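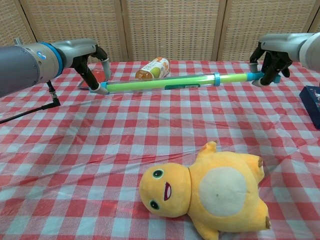 Something long and bright, a can lying on its side, and plenty of checks.

The Tablecloth Memory Game
by Adaeze Anozie

I love this game so much! You put a jumble of everyday stuff on a table, everyone stares at it, you cover it up, and then the fun starts. It works with four-year-olds, it works with grandparents, and it works at a rainy picnic that got moved indoors, which is how we ended up playing it all afternoon at my sister's place in Wolorbridge last December. My niece remembered every single thing on the cloth by the second round. I forgot the spoon twice.

What you need
A table and a tablecloth (checks are great, more on that below)
Eight small things from around the house
A dish towel or second cloth big enough to cover them
Paper and pencils
A timer, or somebody who counts slowly

Step 1: Spread the cloth
Pull it flat and smooth out any big folds. I'm a huge fan of red-and-white gingham for this. The squares give sharp-eyed players a sort of map ("the cup was up near the back corner!") and they also make anything red wonderfully sneaky. A flat red card on a red-and-white cloth is the thing people miss over and over.

Step 2: Pick your objects
Go for a real mix of shapes. You want something long, something flat, something see-through and something with a face. A lime green stick with blue ends is a terrific long one. A small clear plastic cup is the tricky one, as eyes tend to slide right past it. And please include a soft toy – a yellow chick with an orange tuft gets remembered by everybody, so even the littlest player has one sure point.

Skip anything that rolls unless you can tuck it against something else. Bottles are fine lying down if the cap is on tight.

Step 3: Lay them out
Leave a hand's width between things the first time. Put long items sideways across the middle and keep the small ones toward the edges. Once your players are warmed up, crowd everything together and watch them groan!

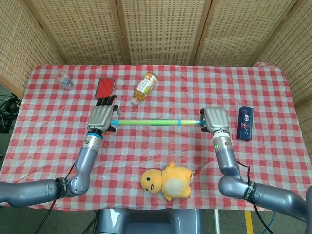 Step 4: Look, then cover
Give everyone 53 seconds. I know, it's a strange number, but it started as a minute with a bad kitchen timer and we've kept it. No touching, no writing, and no whispering to your teammate. Then drop the towel over the lot.

Step 5: Write it down
Players list what they remember. One point for each object, and an extra point for a good detail, such as the color of a cap or which way the toy's head was facing. Kids who don't write yet can draw or whisper their answers to a grown-up.

Step 6: Take one away
For the next round, players shut their eyes while you slip one thing out from under the towel. Uncover and ask what's missing. You can also leave everything there and just turn the bottle around – that one is mean, and they'll beg for it again.

Making it harder
Swap in 2 things of the same color.
Play in pairs, with one person looking and the other one writing.
Wait until after dessert to ask for the lists.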